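Grilten Slotted Bench Plate
Dorovum Workholding

Aluminum bench surface with parallel slots for fixtures, trays and small assemblies. Supplied with bordering frame rails. Width over rails is 30 inches. Fixture plates mount flat on the ridges and can be repositioned along the slots.

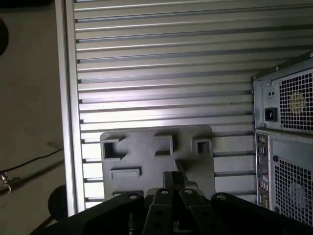
Can I add a fixture plate after the bench is installed?
Fixture plates can be added at any time - drop the slot nuts in from the open end and tighten with a 3 mm hex key.

Desktop computer service

The flat surface takes a tower case on its side with the panel removed. Set the case down with the motherboard facing up and the drive bays toward the tool rail. 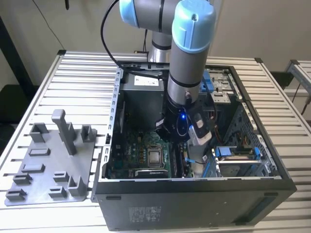 Leave clearance on the rail side for drive trays to slide out fully. Keep the power cord disconnected during all internal work.

Order of work for CPU access: disconnect power, release the cooler, lift it straight up, then open the retention frame.

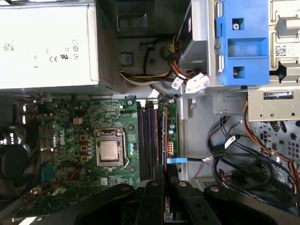
Clean old thermal compound off the heat spreader before fitting a new cooler. Store removed screws in the Caltton tray, sold separately.

Plate weight: 31 lb
Warranty: two years
Technical contact: Yasmine Kettani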